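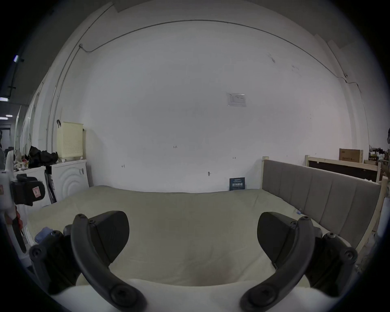

TREROW, March

Release day at last! Version 6 of Millet, our planning software for folding clothes, went out to everybody on Wednesday, and I've been itching to write it up.

If you've been following along, you'll know Millet is the piece that decides where a gripper should go next. It takes the camera views, works out where the edges of a garment probably are, picks a spot to grab and then plans a path to it. The old version was fine with towels. T-shirts drove it a bit mad — it would find a sleeve, decide the sleeve was a corner, and happily plan a fold straight across the neck hole.

So most of the work this time went into sleeves. We trained the new edge finder on 4,000 short demonstrations recorded with hand-held grippers, all on beds, and then kept 866 of them aside for testing. Beds are a harder surface than a table (I've lost that argument with colleagues before, but I'm sticking to it). A mattress gives when you press on it, a cover wrinkles, and every wrinkle looks like the edge of something if you're a piece of software having a bad morning.
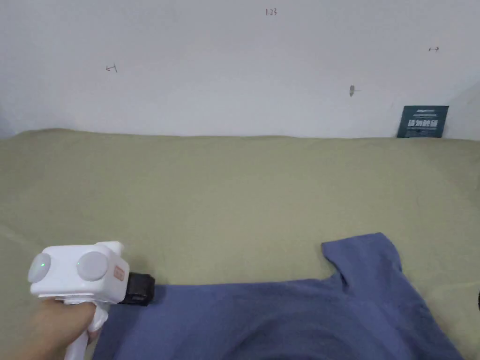
Blue T-shirt on a rumpled green cover, with the gripper jaw close to its edge.

The wrinkle problem got its own fix. Millet now keeps two guesses going at once, one for the garment and one for whatever the garment is lying on, and it compares them before it commits to a grab. Colours that sit close together still trip it up now and then, and dark on dark is the worst. If it can't choose, it asks for another view and waits, which I much prefer to the old habit of grabbing and hoping.

There's a new replay tool too, called Clenine, and it's my favourite part of the whole release. You load a demonstration, scrub to any moment and see what the planner would have done from there, drawn right over the gripper's own view. I've wasted whole afternoons in it already! It'll also line up a head view with a gripper view on the same clock, so you can stop guessing which second of one goes with which second of the other.

The folks at Wendonine have been running the test builds since before the holidays and sent us a long list of complaints, nearly all of them fair. The one I heard most was about slow start-up. Loading the model now takes 10 seconds on their machine, and I'd still like to see that come down.

Things we didn't get to: long sleeves, anything with a hood, and fitted sheets (please stop asking about fitted sheets). Hoods are up next. The download is in the usual spot, and old recordings will open in the new version without being converted first. Back up your settings file before you install, though — the grab limits have new names and the installer will write over your old ones.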